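About Briteo

Briteo is a translation office in Kenwood. We translate between Portuguese and English, in both directions, and we don't take on other languages. Most of our work is family paperwork: birth and marriage records, school transcripts, wills, property deeds and letters from town offices.

The business started with papers from Bragança, in the north of Portugal, where many of our first customers had relatives. Older records from that area are often handwritten, and the spelling of a family name can change from one page to the next. We copy names exactly as they are written and add a note when two spellings seem to belong to the same person.
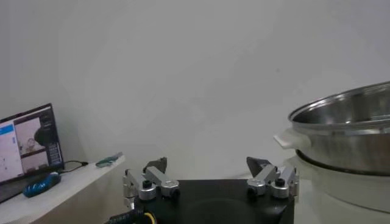 There are four of us in the office. Three translate, and one answers the phone, sends out quotes and keeps the files in order. Every translation is read against the original by a second translator before it leaves -- this includes one-page jobs.

We charge by the word, with a minimum of 400 words per order. Returning customers pay no minimum on orders under 100 words, such as a stamp or a short note added to a record we have already done.

We also translate the yearly newsletter of the Rarnden family history project, which comes out every February. Back issues can be read at our front desk.

Send us a clear scan or bring the papers in. Please do not mail originals.

Page updated 1/27/21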